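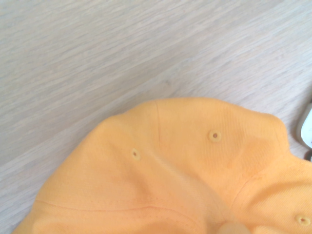

Los conservatorios pequeños siguen organizando la enseñanza del acordeón como si todos los alumnos fueran a ser solistas. En la escuela municipal de Inarthorpe hay 40 matriculados y ninguno tiene una hora semanal de conjunto. Estudian solos, se examinan solos y a los dieciséis años muchos lo dejan.

Corina Imhof, que dio clase allí hasta junio, propuso quitar una de las dos audiciones individuales y dedicar ese tiempo a una orquesta de acordeones. Le contestaron que faltaba repertorio. No me parece un argumento serio. Hay arreglos de sobra, y los que no existen se pueden encargar a los propios alumnos de armonía, que necesitan escribir para alguien.

También se habla del dinero. Un acordeón bajo de segunda mano cuesta más de 1,000 euros y la escuela no tiene ninguno. Se puede empezar sin él, con un violonchelo o un fagot prestado del aula de al lado. En Pravoscombe lo hicieron así durante dos cursos y tocaron en las fiestas.

Tocar en grupo obliga a contar compases de espera y a afinar el oído. Yo lo aprendí tarde, ya con el título en la mano, y todavía entro antes de tiempo.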